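Vaddale Researchers Report Method for Training Two-Arm Robots in Simulated Homes

VADDALE – The robotics group at the Vaddale Institute has released a training method, named Plavoment, that prepares two-arm robots for household work using simulated rooms. The method and its supporting materials were developed with engineering firm Coltard and made public in January.

Robots trained in simulation often perform poorly when the viewpoint changes. A policy that has learned from a level, centered view may fail once the head of the robot turns or tips. Plavoment addresses this by varying the viewpoint throughout training, including steep tilts, while the task itself stays the same.

Each simulated home is furnished as a person might furnish it. In the bedroom set, the two arms work in a room with a wooden ladder-like bed frame, a large dark wardrobe, and a table holding a potted plant.
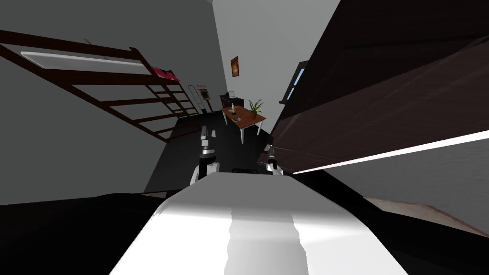
Results

The group compared Plavoment with a fixed-view baseline on a set of 30 tasks, with both policies given the same amount of training. Under tilted viewpoints, the new method completed twice as many tasks as the baseline. Under level viewpoints, the two performed equally well. The policy was tested in 3 room types: bedroom, kitchen, and hallway.

"Homes are crowded, and a robot working in one will rarely have a clean, straight view of what it needs to reach," said Vratislav Šimko, who leads the project. "We wanted the arms to keep working when the view is poor. The tilted cases are where we see the gain, and they are also where most of our remaining failures occur."

Those failures mainly involve small objects near furniture legs – a problem the group plans to study next.

Availability

The training code, the room models, and a technical report are available on request from the institute for research use. Coltard will maintain the simulation software for two years. Support for the work was provided by the Govindasamy Fund.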